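The Small Bin by the Desk

By Mireille Bouvier

When I moved into my first apartment, my aunt gave me a set of knives, a good blanket and a wastebasket. I remember the knives and the blanket because I thanked her for them. The wastebasket I put next to the desk without a word, and it stayed with me through four addresses. It was black metal mesh, round, a little wider at the top. One side had a dent from a door.

I have thought about this basket more in the last year than in all the years before. Many of us are working at home now, and the garbage of the office has come home with us. Envelopes, tea bags, the paper around a sandwich, wooden sticks from the takeout lunch. In an office, a person comes in the evening and all of it is gone. At home, the person is you.

So for this issue I wanted to write about the small bin. The kitchen has its big one with a lid, and people discuss it seriously. The small one is bought in a hurry, usually in the same hour as the desk lamp.

I began in a housewares shop called Jullari, which I have visited for years and which sells, by the count of its owner, 13 kinds of basket for paper. He is a patient man named Rácz. He put them all on the floor for me in a line. There was wicker, enamel, felt, a very beautiful one in pressed cork that costs more than my chair. "And this is what people take home," he said, and he tapped the wire mesh with his shoe. In January alone he had sold more of these than of all the others together.

The reasons are simple. Mesh is light. It does not hold a smell, and it is easy to wash in the shower. It also lets you see how full it is from across the room, at least until you put a bag inside. Here my friends divide into two groups. The first group says that a paper basket is for paper and needs no bag. The second group has once dropped half a yogurt into it.

I belong to the second group. But a bag in a mesh basket is a small skill, and most people do it badly. They push the bag in, the first heavy thing pulls it down, and the whole bag lies at the bottom like a wet sock. The rim must be folded over the outside, far enough that it holds. I fold it by the width of my hand. If the bag is too wide for the basket, I make a knot in the extra plastic at the back. It is not pretty, but it stays.

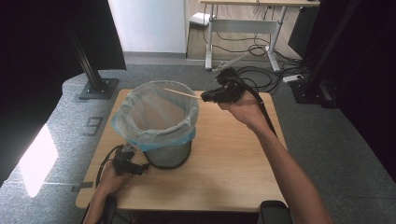

A thin blue bag, folded over the rim of a mesh basket, and a wooden stick held above it.

The stick deserves its own paragraph. Skewers, chopsticks and coffee stirrers are the natural enemy of the thin bag. They go in standing up, the point finds the plastic, and then comes the mesh, which has holes exactly where you do not want them. I learned this with a skewer and a carpet of pale wool. Now I break long sticks in two and lay them flat, or I wrap the points in the paper napkin that came with the food. My neighbor collects hers in a jar and uses them to hold up her tomato plants. I admire this, but I have no tomatoes.

About the bags themselves I asked Rácz, too. He keeps a brand called Ondside, in rolls, and a stronger one from Curnivine for people with cats. The thin ones are enough for paper. He told me that a customer once ordered 600 bags for a single bathroom bin, and that he never learned why.

Color is a matter of taste, or so I believed. I used white bags for a long time. Then the shop had only pale blue ones, and I found that I liked them. Behind the black wire, the blue looks cool and clean, even on a gray morning when the desk is a disaster. My husband says he sees no difference.

Then there is the question of where the basket should stand. Under the desk it gets kicked. Beside the desk it is seen by every visitor, though we have few visitors at the moment. I keep mine to the left of my chair, a little forward, because I throw with my left hand when I hold a pen in the right. 

I change the bag on Fridays, full or not. An apple core does not wait for you to finish your article. I also keep the next bags flat on the bottom of the basket, under the one in use – a trick from a hotel maid I interviewed years ago for another story. You lift out the old one and the new one is already there.

The basket from my aunt is still with me. I asked her last week on the telephone where she had bought it, and she said she had never given me any basket, it must have been my mother.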